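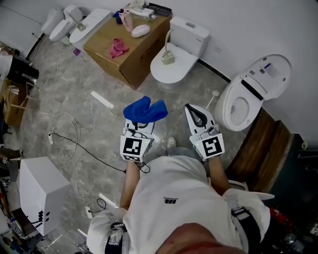 A pair of Mestov grippers in use, one holding a blue microfibre towel

Mestov is a kit of hand-held grippers for recording household and cleaning tasks, made by the small firm Tiêu in Koltetport. A person wears or holds the parts of the kit and does an ordinary job, such as wiping, folding or sorting, and the recording is later used to teach a robot arm to do the same job. The kit is sold outright and is also offered as a service under the name Mestov Rounds, in which the maker's own staff come to the customer's site and do the recording there. It was first put on sale on December 27, 2020.

Among people who teach robots by example, Mestov is best known for its towel work. Cloth is a wonderfully awkward thing to pick up: it sags, it bunches, it hides its own corners, and the kit copes with it far better than its plain looks suggest.

Background

The grippers were designed by Thiện Tiêu, who had spent several years fitting robot arms in a bottling plant and had grown tired of teaching them with a joystick. His first pair was built out of parts from a litter picker. Nhàn Sầm joined to work on the recording software and wrote the first version of the program that lines up the left hand, the right hand and the head view. The two released a trial batch to workshops in and near Koltetport, and most of the changes in the second version came out of the notes those workshops sent back. The handle was made shorter, the trigger was moved under the first two fingers, and the finger pads became something the user could swap without a screwdriver.

The name comes from the street on which the first workshop stood. Early units carry the name Clunitz on the underside of the handle; this was the working title of the project, and a few owners still use it.

Design

A standard set has 3 main parts: a left gripper, a right gripper and a head-mounted camera. Each gripper is a light-coloured shell with a handle, a trigger and two fingers that open and close together. The fingers are lined with black pads where they touch the object. A small green light on the housing shows that the unit is switched on and talking to the recorder.

Square black-and-white markers are fixed to the top of each gripper. The software reads them in the head camera's view and works out where each hand is and which way it is turned. Markers of this type are cheap and can be printed on any office printer, and the maker gives away the pattern files, so a scratched face is an evening's job to replace. The markers need to be kept clean. A smear of soap across one edge is enough to make the hand jump about in the playback.

Each gripper also has its own camera, looking out over the fingers. It has a very wide view, and takes in the work, the other hand and a good part of the room in one go. For cloth this is a real strength. When the right hand goes behind a fold and the head camera loses it, the left gripper can often still see it perfectly well.

Finger shapes

The kit comes with straight fingers as standard, and a curved set is sold separately. The curved ones are lovely with towels. They let a fold settle down between the tips, and the hand doesn't have to squeeze as hard to keep it there. For hard, thin objects such as cards and lids, the straight set is still the better choice. Changing over takes a minute or so once the clip has loosened up with use; on a brand new unit it is stiff.
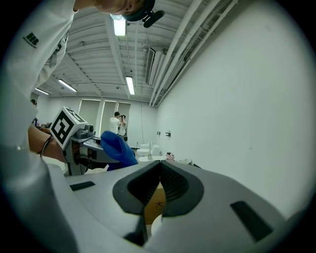

Mestov Rounds

The recording service runs on customers' own premises. The maker recommends this strongly, on the grounds that a robot taught only on a bare laboratory bench tends to be thrown by its first real room. Showrooms, store rooms and workshops are all accepted, and customers are asked to leave things more or less where they are. Cables on the floor may be moved for safety, but boxes, stools, bottles and half-unpacked stock can stay.

A round is made up of 22 short takes of the same task. The operator is asked to vary the starting position of the cloth between takes: spread out, bunched, hanging over an edge, dropped on top of something else. After every 5 takes there is a rest, during which the operator checks the playback for lost markers. Two-handed work is harder on the shoulders than most people expect, and many operators wear the recorder on shoulder straps so that its weight stays off the arms.

Bathroom fittings have become something of a house speciality. White, shiny, rounded surfaces are hard for many camera systems, which is just the reason Sầm likes them. In a talk given in April to a local makers' club, she described glazed ceramic as "the best bad background there is" and encouraged owners to record in front of it whenever they had the chance.

The cloth used is nearly always microfibre. Its looped surface gives the pads plenty to hold, and a bright colour stands out well against a pale wall or a grey worktop. Cotton tea towels are accepted too, though they slip more and the takes run longer. 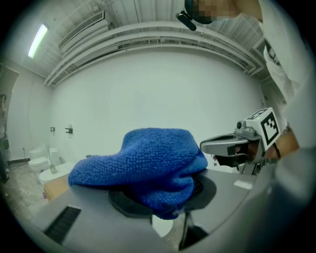 Thick cloths also show up a weak point of the grippers, namely that there is no sense of touch in the fingers. The recording stores how far the jaws are closed but nothing about how hard they press, so a firm hold and a loose one can look much the same in the data. Tiêu has said that a pressure pad is planned. Owners have made their own in the meantime, and some of these are very clever.

Software and files

Recordings are saved as three video streams with a separate file of hand positions. The viewer plays all of them side by side and marks any moment at which a marker was lost. Faces of people in the room can be blurred before the files leave the site, and this is switched on from the start. The file format is open and is described in full in the handbook, down to error 1781, the dreaded "left hand not found", which nearly always means that the left unit was switched on after the recorder. Switching both off and starting with the grippers clears it.

Reception

Owners have praised the kit for its light weight and for how quickly a new user can pick it up. Complaints mostly concern the length of the charging lead and the case, which holds the standard set but has no space for the curved fingers.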